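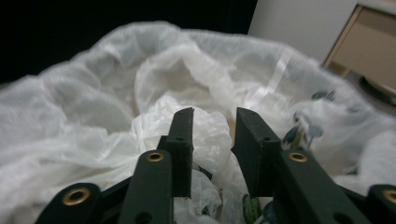

Joonas Rissanen would like it known that he voted against keeping the plastic. He was outvoted, and so the community resource office in Daltley enters its November move with every bag, sheet and wrapper set aside for a second go, including the ones that make a noise like a bushfire when you try to open them.

Ginamholm, the furniture reuse service that has run the Daltley office for longer than its carpets would have liked, today announced the launch of Second Wrap, a program under which the film used to protect secondhand office furniture is collected, sorted and put back to work on the next load.

The program is a modest one. Ginamholm will move up to 200 pieces of furniture between its Daltley office and the new showroom on Paredes Street before the end of the month, and would prefer not to buy a fresh roll of sheeting for each of them. Film that is still in decent shape gets folded. Film that is past folding gets stuffed into a larger bag and used as padding around corners, drawer handles and anything with a glass top. Film that is past that goes to the soft plastics depot, with our apologies to the depot.

Staff have been told that folding is a skill and can be learnt. The in-house guide to it, a single laminated sheet titled "Flat Means Flat", is already in its third edition.

Second Wrap also brings some order to the order of things. On previous moves, the chairs were wrapped first, which left everyone standing up. Under the new system, bulky items are wrapped early and moved to the side of the room, while working desks stay in place with their keyboards on them until the last practical moment. Cables are labelled at both ends before anyone is allowed near a plug. The labelling colour scheme was settled at a meeting that ran well past morning tea, and will not be reopened.
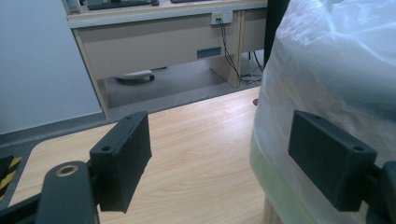

Wrapped and waiting beside a desk still set up with its keyboards.

The Paredes Street showroom will open with 61 desks, 41 of them with the original modesty panels, a feature Ginamholm is assured some people look for. Prices will be marked on the furniture, in a size of type that can be read without asking.

Schools, clubs and small businesses fitting out a room on a tight budget can register for the preview morning, which starts at 9 am. Visitors are welcome to bring a trailer, a tape measure and their own clean plastic sheeting, folded if at all possible. Bubble wrap will be accepted only if the bubbles are intact. Polystyrene will not be accepted, however nicely it is offered.

Delivery within the Daltley area will be handled by Trondari, whose drivers have received a copy of "Flat Means Flat" and have so far been polite about it.

Registrations and enquiries: Ginamholm front counter, Daltley, weekdays until 4 pm. Please let the phone ring. It may be under something.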